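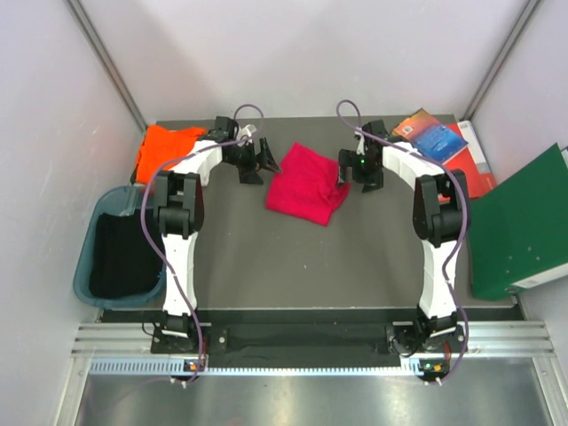
Ticket: Label printer at packing station drops jobs after idle period
Product: Triltport print relay, version 2.16
Site: Amitau, linen and napkin finishing, packing hall
Reported by: Johanna Auer
Assigned to: Ferdinand Thaler
Priority: Normal
Status: Resolved, monitoring

Reported problem
The label printer at packing station 2 stops accepting jobs after a break. The first label sent from the order system shows as "sent" in Triltport but does not print. The second and third do the same. After the printer is switched off and on, all of the held labels come out at once, including ones that were reprinted at another station in the meantime. Result: duplicate labels on outgoing cartons. Station 1 has the same printer model and does not show the fault.

Started in September, after the network switch in the packing hall was replaced. The old switch was a Lüthi unit; the new one is also Lüthi, newer firmware.

Steps already taken by reporter
Printer restarted (works until next break).
Network cable swapped with station 1 (no change).
Label roll and ribbon replaced (no change).
Printer driver reinstalled on the station PC (no change, and the PC is not in the print path anyway).

Thaler, 08:40
Please send the relay log for the last full shift and a configuration printout from both printers. Hold the feed button while powering on to get the printout. Do not clear the queue before exporting the log.

Auer, 10:15
Log and both printouts attached. The queue had 18 jobs in it at the time of export.

Thaler, 11:05
The log shows 141 jobs for station 2 over the shift. All jobs up to the morning break completed normally. The first job after the break opened a connection to the printer, got no reply, and went to the retry list. Triltport marks a job as "sent" when it is handed to the connection, before the printer confirms it. This explains the status you see on screen.

Comparing the printouts: station 1 has a fixed address. Station 2 is set to automatic. The address on the station 2 printout does not match the one stored in Triltport.

Please check the following:
1. Sleep timer on the printer at station 2.
2. Address lease time on the new switch.
3. Whether anything else answers at the address stored in Triltport.

Auer, 13:30
1. Sleep timer is 16 minutes. Station 1 is set to "never".
2. Lease time is 30 minutes. I don't know what it was on the old switch.
3. Nothing answers right now. The printer is awake and has a different address.

Thaler, 13:50
Cause is most likely a combination of the two settings. The printer goes to sleep and does not renew its lease. When it wakes, it may get a new address. Triltport keeps trying the old one. A restart sometimes gives the printer its previous address back – that is when the held jobs print.

Fix applied
Fixed address set on the printer at station 2, outside the automatic range.
Same address entered in Triltport under Devices.
Sleep timer set to "never".
Job expiry in Triltport changed from "none" to 10 minutes, so that old labels are dropped and not printed late.
Held queue cleared after checking it against the Sonutitz order list.

Auer, 15:20
Left station 2 idle over the afternoon break. First label printed right away. No duplicates.

Thaler, 15:35
Good. Station 3 is also on automatic according to the device list. Please give it a fixed address before the next shift. Separate request opened with development for the "sent" status. Ticket stays open for monitoring until the end of the week.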